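Keep the old box

Elis Hopkin
2025-07-19

My council wants to charge 30 dollars to take an old computer. Thirty bucks to hand over something with good metal in it. So of course people shove them in the wheelie bin, or the garage, or out on the nature strip with a soggy sign saying WORKS.

I'm sick of it. Not the fee so much – the whole idea that a machine is finished because somebody in marketing reckons it is. My neighbour spent 2,000 dollars on a new one in September. The old one did email. The new one does email.

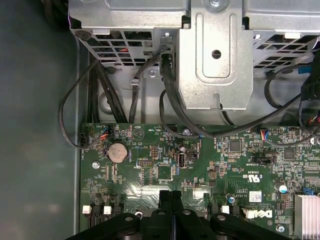 And don't get me started on phones. Glued shut. Toasters, same story. I took a Lamel toaster to the repair bloke on Lloyd Street and he just laughed, no screws on it anywhere. Sixty-odd years of people fixing their own toasters and we gave it up for a smooth bottom.

What I'd like is pretty dull. Parts you can buy for 10 years after the last one is sold. A manual, on paper or not, dont care. Screws. A price on the spare that isn't most of the price of the whole thing. Vesna Đorđević wrote in to say this would make everything dearer, and maybe it would, a bit. I'd pay it. My mum's Oritz mixer cost her a week's wages and it outlived two kitchens.

The other side is us though. We've got lazy. We say "not worth fixing" before we've even had the lid off. Takes a screwdriver and an afternoon to find out, and most of us have both.

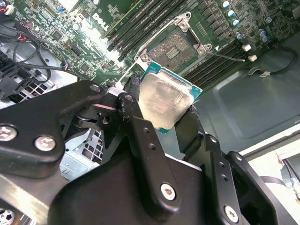 Dell motherboard with the processor out and the memory slots empty.

So write to your councillor. Ask why the tip has a fee for dropping off and no shelf for picking up. The Tonurer shire has a shelf, had one for ages, 500 households on the mailing list last I heard. Kettles, lamps, the odd sewing machine. Stuff goes home with people and gets used agian.

Ours has a skip and a sign about fines.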